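Sanna Desk and Craft Mat

Vendton Home & Study > Desks and worktops > Mats and protectors

Product code: SAN-147
Colour: Peat (brown-grey)
Shape: Rectangular, square corners
Price: £59 including VAT and UK delivery
Availability: In stock

Most desks spend their first week being admired and the rest of their lives being hidden under things. The Sanna is one of the better things to hide yours under. It is a large, plain mat in a brown-grey that we spent far too long choosing, having rejected one shade for looking like wet cardboard and another for looking like dry cardboard.

It was made for people who do several unrelated jobs at the same table. You can write on it, cut card on it (with a light hand), glue things to other things, and then clear up in time for tea. The top has a fine matt texture that stops pens rolling away and doesn't throw lamp light back in your face. The underside is natural rubber and stays put unless you really shove it.

What it will cope with

Ballpoint, pencil, school paint, PVA, candle wax once it has set, and mugs. Tea comes off with a damp cloth the same day. Tea from last month comes off with a damp cloth and some regret.

What it won't

Hot pans, soldering irons, neat bleach, and craft knives used in anger. A scalpel will mark it. We had a customer return one with a perfect outline of a dinosaur cut into it, and we did admire the workmanship, but we did not refund it.

Permanent marker is also permanent here. The clue is on the pen.
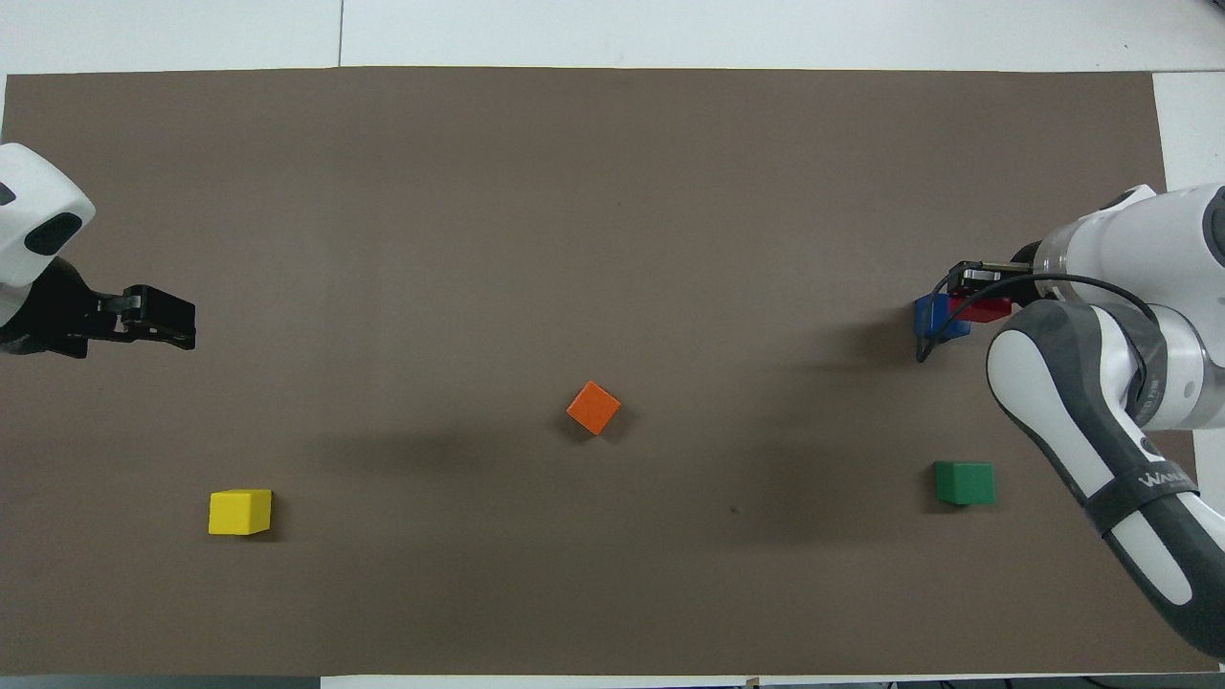
Can I trim the mat to fit a smaller desk?
Use a steel rule and a sharp blade, score from the top three or four times, then bend the mat back along the line and finish the cut from underneath. A trimmed mat can't be returned, so measure twice and have a biscuit before you start.

Will it smell when I unroll it?
A bit, for a day or two. It's the rubber. Leave it flat in a room with a window open and it goes off soon enough.

Fitting

Unroll it face down first and leave it overnight with a few books at the corners. Turn it over in the morning. If one edge still lifts, roll that edge gently the other way and give it another night. Please don't iron it. We have been asked this more often than you'd think, and once it was after the event.

The surface below should be clean and dry. On freshly oiled or waxed wood, wait at least a fortnight, as rubber and new oil don't get along and the desk tends to come off worse.

Care

Wipe with warm water and a drop of washing-up liquid. No cream cleaners, no scouring pads. It does not go in the dishwasher, however large your dishwasher is.

Specification

Thickness: 3 mm
Top: Textured polyurethane
Base: Natural rubber
Supplied: Rolled, in a cardboard tube
Guarantee: Two years against splitting and peeling

Delivery and returns

Orders placed before noon leave us the same day. The tube is too long for most letterboxes - do tell us if there's a porch, a shed or a patient neighbour. Untrimmed mats can come back within 30 days, rolled and in the tube, with the top facing outwards. Rolled the other way they crease, and then we get cross.

Schools and offices buying in quantity should ring for a price. Our last batch was 400 mats and we have 67 left, with more Peat due in before the summer.

Page last updated April 29, 2018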